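5. Aligning Two Hand-Held Grippers in Janda

Janda Replay estimates the position of each hand-held gripper from the marker cube fixed to it. When two grippers are used together, both must be placed in one shared coordinate system before an episode can be exported. Complete section 4 (lens calibration) first.

5.1 Checking the wrist view

1. Connect both grippers and open Devices > Wrist Cameras.
2. Confirm that left and right are assigned correctly. Press the trigger on one gripper and watch which row lights up.
3. Grasp a flat, rigid item with one gripper and bring the other close to it.
4. Check that the finger pads and the cube on the other gripper are both visible. 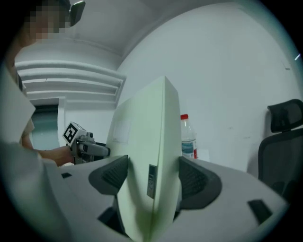 Figure 5-1. Wrist view with a pale green panel between the finger pads. The marker cube of the second gripper is to the left of the panel.

Note: The dark corners come from the wide lens. Leave Auto Crop off - cropping removes pixels that the tracker needs.

5. Set Exposure to Manual and enter 4 ms. If the marker squares look gray, add light to the room before raising this value.

5.2 Aligning from the head view

1. Select Head Camera as the reference.
2. Sit at the table and hold one gripper in each hand, with the cubes facing up toward the camera.
3. Lay the item between the grippers and bring the finger tips to its edges.
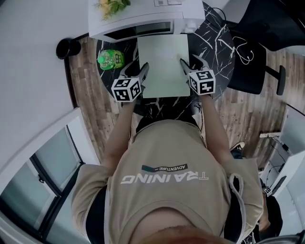
4. Click Capture Pose and hold still until the counter reaches 300 frames.
5. Open the Residuals tab. Both cubes should show a green bar. If one is red, click Discard and repeat from step 2.
6. Click Save Alignment. The file is stored with the session and is loaded the next time you open it.

Caution: Do not loosen or turn a cube after saving. The alignment is no longer valid, and Janda does not detect the change.

5.3 Marker IDs

Tags on furniture can stay in view during capture, but their IDs must not match any ID on the cubes. Cube IDs start at 100. To exclude a tag, enter its ID under Tracking > Ignore List.

5.4 Messages

Error 53: Cube lost. A hand or sleeve covered the markers for too long. Recapture the pose.

Warning: Left and right swapped. Go back to section 5.1, step 2.

Warning: Clock offset. Restart both grippers, wait for the status light, then reconnect.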